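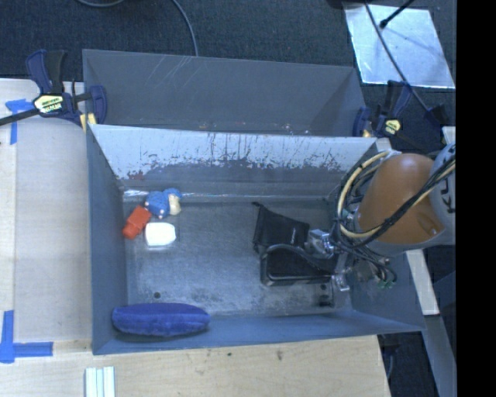

Metal bins for mixed small items

Steel bins outlast plastic ones, but the finish goes first. Scrapes collect on the walls and the paint chips in a ragged line. Two or three times a year, empty each bin and do the following.

Vacuum the floor and the corners. Specks settle in the crease and a cloth only pushes them along.

Wipe with warm water and dish soap. For colored smears, use baking soda paste and a nylon pad - no steel wool.

Check drain or bolt holes for burrs. Plush and knitted toys snag on them. File the edge flat, or cover it with a rubber grommet.

Sand chipped paint to a smooth border, prime, and leave for 12 hours before the top coat.

Keep soft toys in a separate bin from hard plastic pieces if the walls are bare metal. Gray residue rubs off on light fabric.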